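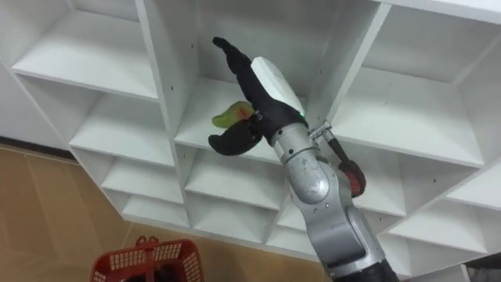

2 min read

PLELTEMDALE. Fortin will open a second household storage showroom in Pleltemdale this June, with a range of open shelving, baskets and bins that customers can order in the store and collect the same day. The showroom is on the ground floor of the former Jaltow print works and takes up 2568 square feet.

The main line on sale will be Drallarura, the company's white cube shelving. It is sold as a modular unit, so a household can start with a low row of cubbies and add to it later. The panels have a gloss finish and meet at right angles, and the compartments are open at the front. The inner side walls have screw holes for fixing the shelves.

Fortin has sold Drallarura by mail order until now. Store manager Bo-ram Ki said that customers had been asking to see it built before they paid for it.

"People want to put a hand on the shelf and see how deep it is," Ki said. "They bring a board game or a pair of boots from home and try it. You can't do that with a catalog."

Shelving at the showroom will be shown built up, on a tan floor, with plastic baskets to go with it. The baskets come in red, green and gray. The red one has a grid of holes in the side and a raised loop to carry it by, and Fortin expects it to be used mostly for toys, bath things and shoes by the back door.

The store will also run a free sorting class every Thursday at 6 p.m. Each class has 20 places and lasts 70 minutes. It will be taught by Yuzhen Ding, who joined Fortin from the school library service and set up the storage rooms at the company's first store.

Ding's class begins with a bare unit. People bring one box of mixed items from home and sort it into baskets on the floor before anything goes on a shelf. The second half covers which cubbies to use for heavy items, what to keep at a child's height, and how to fasten a tall unit to the wall.

"Most people fill the shelves first and sort afterward," Ding said. "Then they have to take it all down again. I ask them to leave the shelves alone for the first half hour."

Places can be booked at the service desk or by phone. Children are welcome with an adult and do not need their own place.

Seventeen people will work at the new showroom, including a delivery team for Pleltemdale and the towns on the east side of the river. Delivery is free on orders of three units or more. Customers who would like a unit put together at home can add that at the time of ordering. Spare panels, screws and wall brackets will be kept in stock at the counter.

The showroom will be open from 9 a.m. to 7 p.m., Tuesday through Saturday. There is parking behind the building, and the loading door is on the north side.

About Fortin
Fortin sells shelving, baskets and storage for the home. Its first store remains open with the same hours.

Media contact
Bo-ram Ki, store manager, Fortin Pleltemdale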